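Arbeitsplatzorganisation, Skript Teil 3
Ordnung am Schreibtisch: Erfassen, Trennen, Zuordnen
Bearbeitung: Ilze Petrauskas

3.1 Erfassung des Ist-Zustands
Vor jedem Eingriff wird die Fläche unverändert aufgenommen. Erfasst werden Arbeitsfläche, Beistellfläche und Regal getrennt. Dauergeräte (Monitor, Lautsprecher) bleiben am Ort und gelten als Fixpunkte. Alle übrigen Gegenstände sind bewegliches Gut und werden einer Gruppe zugeordnet:
G1 Textilien
G2 Verpackungen
G3 Bücher, Schachteln, Etuis
G4 Kleinteile
Unklare Gegenstände erhalten vorläufig G4.

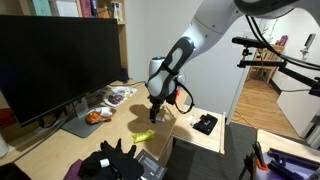
Abb. 3: Schreibtisch vor dem Sortieren. Vorn schwarze Kleidung mit Handschuh (G1), rechts die niedrigere Beistellfläche.

3.2 Reihenfolge
Zuerst wird G1 abgetragen, weil Textilien kleinere Gegenstände verdecken können. Danach folgt G2; Packungen sind vor dem Entsorgen auf Restinhalt zu prüfen. G3 geht ins Regal oder auf die Beistellfläche. G4 wird einzeln bestimmt.

3.3 Aufgabe
Ordnen Sie die beweglichen Gegenstände in Abb. 3 den Gruppen zu. Begründen Sie Zweifelsfälle in je einem Satz. Abgabe bis 10. August 2003.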